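Home Our Rooms Breakfast Getting Here Work With Us Contact

4 min read

Join us at Prarnen House: we are looking for a live-in host for the season

If you have ever stayed in a small inn and caught yourself thinking you could be very happy on the other side of the front desk, please keep reading, because you may be the person we have in mind.

Prarnen House is a family-run inn on the old market street in Indden, a few minutes on foot from the river and right across from the covered arcade where the bakers set up in the mornings. The house was built in 1827 for a wool merchant who seems to have liked stairs very much (you will get to know them well). We have 13 guest rooms, a breakfast room that opens onto the courtyard, and a small library where people leave behind the books they finished on vacation and take home somebody else's. Many of our guests come back year after year, and a good number of them ask for the same room and the same table, and we do our best to remember.

Our current host is moving on after the spring, and we would like the new person to start in June, with a little overlap if that can be managed. The job runs through the end of October, and there is a real chance of staying on for the winter if you enjoy it and we enjoy you.

What the days are like

Mornings start at 6:30, when the bread is picked up and the coffee goes on. Breakfast is served until 10, and you would be in and out of the dining room through all of it, pouring, chatting, explaining which bus goes up to the Cantero overlook and which one only says it does. After that comes check-out, then a quiet stretch for phone calls, reservations and the endless little notes that guests send before they arrive. Check-in begins at 3 in the afternoon, and we always offer new arrivals a glass of something cold and a seat before we ask for a signature.

You would not be cleaning rooms, as we have a wonderful housekeeping team for that, but everybody here carries a suitcase now and then, and everybody folds napkins when a big group is due. In the evenings the front desk closes at 9. The host who lives in keeps the house phone overnight, and it rings less than you might fear — mostly a forgotten door code, or someone whose train was late.

Who we hope will write to us

We would love to hear from people who have worked in a hotel, a bed and breakfast, a restaurant or anywhere else that strangers walk in tired and hope to be looked after. Clear, friendly English is a must, and a second language would be a great help in the summer months. You should be at ease with a booking calendar. Ours is called Omumis, and we will gladly teach it to you, though it has its moods. A driver's license is useful but not required.

We have hired students, a retired school principal and a former ferry steward, and all of them did beautifully, so please don't talk yourself out of it over a missing line on your résumé.
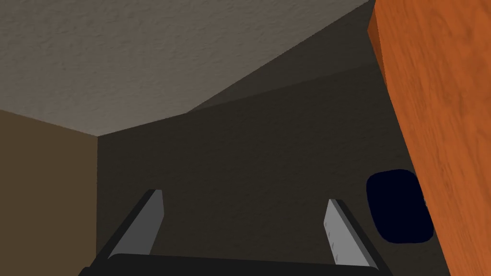
What we offer

The position is full time, five days on and two days off, and the days off are yours, with the phone handed over to someone else. Along with your pay you will have a private room with its own bath on the top floor, breakfast every day, and lunch on the days you work. We cover up to 100 dollars toward your travel to Indden. Friends and family may stay at the staff rate outside the busiest weeks, and we hope they will, as we like meeting them.

How to apply

Please send us a letter and a short résumé through the Contact page, with "Host" in the subject line. The letter matters more to us than the résumé. Tell us about a place where you were made to feel welcome, and what the people there did, and let us know when you could start and whether you would want to live in for the whole season. If you have references, two are plenty.

We read everything ourselves, usually at the kitchen table after the breakfast dishes are put away, so give us a week or so to answer. Those we would like to meet will be invited for a conversation by phone first, and then, if it suits both sides, for an overnight stay at the house with dinner included. Questions beforehand are very welcome. The best time to call is between 11 and 2, when the desk is calm and we can give you our full attention.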